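Holtham opens free towel drive for September
By Rigoberto Echeverri
Last updated 4:20 p.m.
Shares: 20 | Comments: 3

Holtham is delighted to launch its September towel drive, and we would love your help filling the shelves! Our goal is 1,000 clean hand towels and kitchen towels, folded and bundled for families moving into the new homes on Restrepo Street. Neighbors have already brought in 300 — a wonderful start.

Color is very welcome. Plain white is fine too, but greens, blues and yellows make a bare kitchen feel lived in from the first morning, and a pretty edge is always a treat.

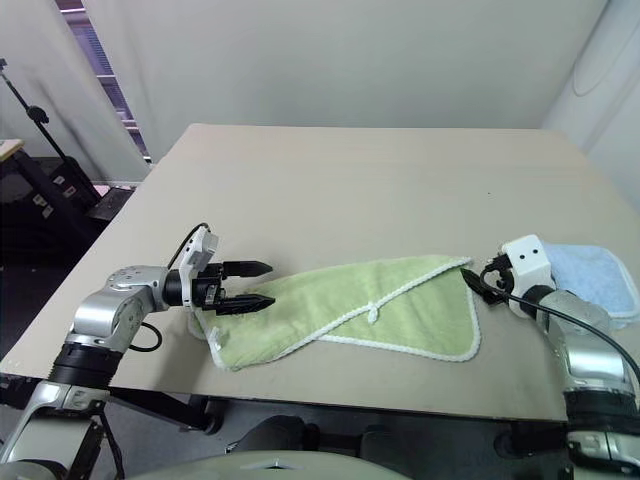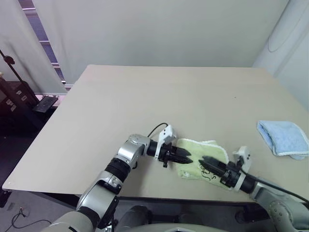
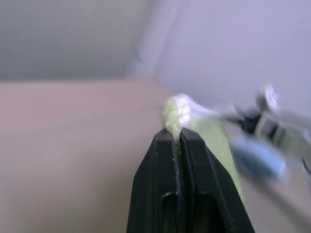 Green towel on the folding table at Holtham.

Towels should be washed and dried before drop-off. Small stains are no problem, and anything too worn for a kitchen goes to the Cakov animal shelter as bedding. Please don't worry about folding them at home. We smooth each one flat, fold it in half lengthwise, then in thirds, and tie them in bundles of 20.

"I thought I knew how to fold a towel until I saw a whole stack done the same way," said Rigoberto Echeverri, who runs the drive. "It looks fantastic on a shelf."

Drop-off is at the Zitier Avenue entrance until 6 p.m. Bags and boxes can be left just inside the door.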